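Stondudel data collection: frequently asked questions
Last updated July 2022

Will 1000 examples be enough to train the arm?
For one task, on one table, perhaps. We would not trust it beyond that. Suppliers quote big totals and say very little about how alike the recordings are.

Why did you throw so many away?
We recorded 1000 in the Drava trial and kept 687. The rest had long pauses, missed grasps or bad tracking. Deming Fu went through them by hand, and we still suspect a few poor ones got past him.

Is the hand-held gripper as good as driving the real arm?
It is quicker. Whether it is as good depends on the arm being able to copy what a wrist did, and sometimes it can't.

Do more people make better data?
More people make more varied data – a different claim. Four careful collectors gave us fewer rejects than the larger group at Gindell.

Will you publish a success rate?
Not until we have tested in a room the system has never met. Figures from the training room flatter everybody.
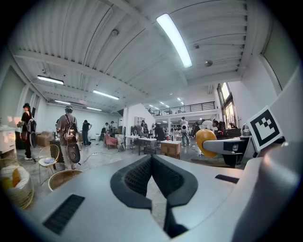
What would it take to change your mind about going to 3000?
A fair test at Foulkes in which the bigger set clearly beats the 687 we kept. So far we have only been promised one.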